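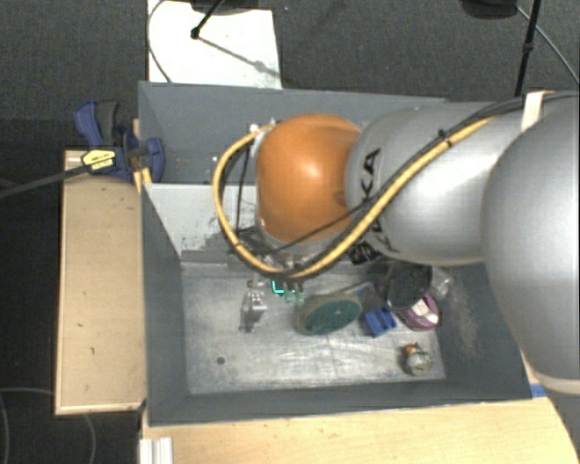 Home | Programs | Reports | Publications | Contact

Talside Groundwater Monitoring Program
Progress report to the funder, second reporting period

1. Status

Work in this period covered well rehabilitation, water level logging, and the first full round of nitrate sampling in the Driker sub-basin. Field work is on schedule. Laboratory reporting is running behind, and the effect on the June deliverable is described in section 5. Spending is within the approved budget in all categories except freight.

2. Monitoring network

The network now consists of 192 wells. Most are former irrigation or stock wells made available under access agreements, and the remainder were drilled for monitoring. Construction records are complete for the drilled wells and uneven for the others. Where no log could be found, total depth was sounded and the screen interval was left blank in the database. These wells are used for water levels only and are excluded from the depth-specific nitrate maps.

Two wells on the Rillo side of the river were withdrawn. One had a collapsed casing below the pump intake. The other was sold with the land, and the new owner did not renew access. Replacement of the second is under discussion. The nearest candidate is screened in the shallow gravel, while the withdrawn well was open to the lower sand, so the records could not be joined.

Wellhead elevations were resurveyed along the eastern transect. Differences from the earlier survey were small except at three wells where the concrete pad had been rebuilt. Water level records for those wells have been corrected back to the date of the pad work, as given by the landowners.

3. Water levels

Pressure loggers recorded at hourly intervals. A total of 1686 manual readings have been entered since the start of the program and are used to correct logger drift. Drift was acceptable in nearly all instruments. Loggers with larger drift were returned to the supplier and replaced from stock.

Levels in the shallow aquifer followed the expected seasonal pattern, with recovery beginning shortly after the end of irrigation. Recovery in the lower sand was slower and had not leveled off when the data were downloaded. It is too early to say whether this reflects heavier pumping or a dry winter in the recharge area. Metered pumping data from the Yao irrigation district have been requested and will be compared once received.

Barometric correction was applied using the station at the Talside office. The distance to the southern wells is greater than we would like, and a second barometer will be installed near Driker before the next download.

4. Nitrate sampling

Wells were purged until temperature, conductivity, and pH were stable, then sampled through a field filter. One duplicate was collected for every 10 samples. Agreement between duplicates met the target in the quality plan, with one exception, which has been flagged and will be resampled.

Preliminary results show the highest concentrations in shallow wells downgradient of the vegetable fields at Rillo. Deep wells in the same area are low. Results from the northern wells are incomplete and are not summarized in this report.

Field blanks from the first week contained trace nitrate. The source was a batch of rinse water stored in a reused container. The container was discarded, and later blanks were clean. Results from that week are reported with a qualifier.

5. Schedule and budget

The contract laboratory had an instrument out of service and returned results 2 weeks late. The draft nitrate map, due in June, will be delivered on time for the southern and central areas. The northern sheet will follow once the remaining results have been checked. No change to the final report date is requested.

Freight costs exceeded the budget line because samples had to be sent in smaller lots to meet holding times. We request approval to move the difference from the drilling line, where one planned well was not needed.

6. Work planned for the next period

- Install second barometer near Driker
- Resample the flagged duplicate well
- Complete access agreement for the Rillo replacement well
- Obtain and review Yao district pumping records
- Issue northern nitrate sheet
- Begin calibration of the groundwater flow model

Model calibration will start with the steady-state case. Boundary conditions along the river remain provisional until the streambed survey has been processed.

Shares: 2

Contact | Copyright Talside Groundwater Monitoring Program | Back to top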